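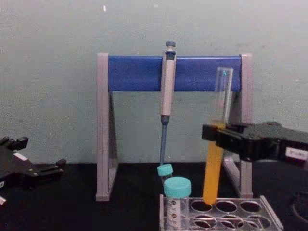 Laborbuch, Arbeitsplatz Pipettierständer, 10.6.21

Ziel: Aufbau so festlegen, dass alle ihn gleich vorfinden. Bisher stand der Ständer jede Woche anders, die Ablesungen am Gestell waren nicht vergleichbar.

Aufbau: Ständer mit blauer Querstange hinten auf der schwarzen Platte, eine Einkanalpipette senkrecht eingehängt. Klares Röhrchengestell davor. Zentrifugenröhrchen mit türkisem Schraubdeckel vorne links im Gestell, Graduierung muss lesbar bleiben. Das kleine Röhrchen mit gleichfarbigem Deckel gehört dahinter, steht schief - noch keine gute Lösung, ein Einsatz wäre sinnvoll.

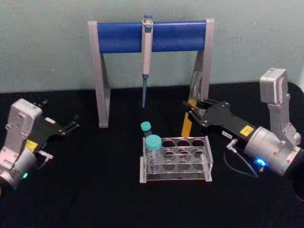

Ansatz 11: Farblösung orange-gelb, 300 µl Stammlösung von Botance, Charge 583. Offenes Glas erst zum Schluss einstellen, sonst stößt man beim Abnehmen der Pipette dagegen. Abstand Ständer zu Gestell auf 19 cm gesetzt, mit Bleistift im Plan vermerkt.

Pipette: letzte Kalibrierung im Juli, Protokoll liegt im Ordner Sumasano. Volumen gravimetrisch nachprüfen, bevor Ansatz 11 ausgewertet wird.

Offen: Einsatz für kleine Röhrchen bei De Smet anfragen, Innendurchmesser vorher messen. Etikett am großen Röhrchen nach dem Schema aus Groteo beschriften - Ansatznummer zuerst, dann Kürzel.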